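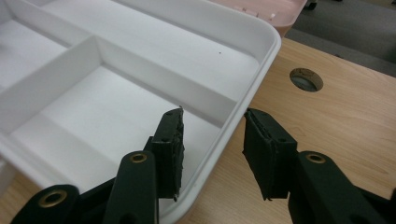
June, open day at the Kalville shop. Writing this up at 5:40 pm with my shoes off.

Headcount by the clicker at the door was 149, which includes me going out for coffee and coming back in, so call it what you like. Yuto thinks the clicker also fires when you put it in your pocket. The number is going in the report anyway.

Setup. We gave the sorting station the desk nearest the window wall and put the hand-held gripper there so people could have a go themselves. Job was simple: pick things up, put them in the white divided tray, try to get the right compartment. Kiyoshi Imai wrote a one-page instruction card in very clear English. I watched people use it as a coaster until lunch.

What visitors did, in order of popularity:
- squeezed the gripper in the air and made crab noises
- asked if it was a real robot
- asked when it would be a real robot
- sorted parts

The fourth group was small but good. Best run of the day was a girl of maybe eleven who did a full set of 10 pieces without a drop and then told her father he was holding it wrong. He was. Everyone over forty grips the handle like a hedge trimmer and comes in from straight above, then can't see past their own hand. The kids come in low from the front and look between the fingers. I'd like to put that in the operator notes, but I don't know how to phrase it except "be eleven."

Compartments. The big middle one got nearly everything. The long narrow one at the back got skipped unless we asked for it by name, and then people clipped the divider going in. Part of this is plain reach and part is that the fingers have to be turned to fit the slot, which takes a second of thought that the crowd behind you does not allow. For the next one: turn the tray so the narrow compartment is nearest the visitor. Costs nothing. Could have done it this morning, if anyone had tried the thing from the visitor side before the doors opened. (Me. It was my job to try it.)

The cable hole in the desk. Logged as a hazard by me at setup, with the fix "keep an eye on it." Lost two hex nuts and a pen cap down it before 11. Yuto taped a square of card over it, then somebody needed the hole for a cable. Net result, one hex nut still missing. Need a proper grommet with a lid.

Pads. The rough black facing is looking ragged along the edges on both fingers. Still held everything we gave it. Kiyoshi wants to swap them before the Jilley visit, I want to run them until something slips so we know where the limit is. We agreed to do both, meaning he will swap them and I will complain. Old pair goes in a labeled bag, please, and not the drawer.

The talk at 2 pm went over by a good ten minutes. The slide with the throughput figures got no questions at all. The slide with the photo of the jammed feeder got six, including a long one from a retired machinist who diagnosed it correctly from his seat. I have his phone number. He should probably have mine.

Things people asked that I couldn't answer well:
1. How many tries before it learns? I said it depends. The follow-up was "on what," and fair enough.
2. Why not just use a person? Was holding the gripper at the time, being the person.
3. Does it do dishes?

We printed 100 feedback forms and got some 30 back, several used for drawing. One says "good tray." Pinned that up over the bench.

To do before Jilley:
- lid for cable hole
- rotate tray, re-tape the outline on the desk
- new pads on (KI), old ones bagged and dated
- instruction card: bigger type, fewer words, laminate it if it's going to have cups on it
- find out if the clicker is broken or if Yuto is
- sweep under the desk for the nut

Kalville workshop notebook | Shared with the bench group, please initial your edits | Back to top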